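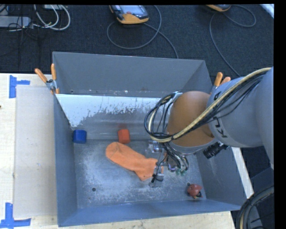

Photo: Khôi Lương / Gernau Toy and Clothing Exchange

Progress report to the Rahimi Fund, second period
Submitted 2026-04-20 by Mal-soon Ryu, project lead

Work in this period

The grant pays for the sorting and return of small children's items that reach us mixed together: building blocks, small toys, socks, hats and mittens. Most of it comes from the drop-off points at the Brellau nurseries and the two family centers. In this period we took in 2,113 items, sorted all of them, and sent out 286 full bags to families and playgroups.

The first report listed three things we would change before the spring intake. Two are finished and one is still open.

Bins

We stopped using cardboard boxes for loose items. They tore at the corners and small pieces went missing under the flaps. Everything now starts in an open metal bin on the wooden sorting table. The bins were bought used and they look it. The floor of the one in the photo is scuffed and scratched all over, and the sloped panel at the back has a worn patch. None of that affects the sorting. Seul-gi Noh wiped down every bin and checked the edges before they went into use, and she taped two rims that were rough.

There are small holes in the floor of the bin. We asked whether they should be covered, as very small parts could drop through. For now we keep beads, doll shoes and anything of that size out of the metal bins and put them straight into lidded tubs. If the funder would like the holes plugged instead, the cost is minor and can come out of the repairs line.

Sorting in small lots

In the fall we tipped out whole sacks at once. It was slow and people picked over the same pile again and again. We now put only a few things in a bin at a time. The lot in the photo is typical of what comes out of a nursery sack: a blue block, a red-orange block, an orange sock and a small dark red toy. Blocks go to the block shelf, the sock goes to the textile basket, and the toy goes to the check tray, where Jaime Brandão looks it over for broken parts.

Small lots have made the biggest difference to the error rate. Under the old method we had 328 items returned by playgroups as wrongly bagged over the winter. We do not have a matching figure for this period yet, as the playgroups report back in July, but the bags we opened for our own spot checks were in good order.

Socks

Socks remain the hardest part of the work. They arrive single more often than not, and they get pushed inside other things. We keep a single sock for 14 days in case the other one turns up in a later sack. After that it goes to the craft box at the Lilevico family center, which uses them for puppets and cleaning cloths. Bright colors are easy to match and plain white ones are close to hopeless — we have stopped trying to match white ankle socks at all and bag them by size.

Blocks

Blocks have been simpler than expected. We had planned to separate them by set, and gave that up in the second week. The playgroups told us they do not mind mixed sets as long as the pieces are clean and of similar size. They are now sorted by size only and washed in mesh bags.

Still open

The labels for the outgoing bags are late. Nam-gil Yook has redrawn them twice after comments from the playgroups, who wanted the age range in larger print and the contents listed on the front. The third version is with the printer. Until it arrives we are writing on the bags by hand with a marker, and the ink rubs off when the bags are stacked.

The second washing day has not started either. The machine was delivered, but the drain hose was too short to reach the sink. A longer one is on order.

Spending

Spending is within budget. The used bins cost less than we had set aside, and the difference is being held for the longer hose and a second lidded tub for small parts. The label line will go over slightly on account of the extra drafts. Receipts are attached to the paper copy of this report.

Next period

Start the second washing day.
Move to printed labels.
Collect the July returns figures and send them on.
Agree with the Lilevico center how many single socks it can take, as the craft box is nearly full.

Questions on the figures can go to Seul-gi Noh, and on everything else to me.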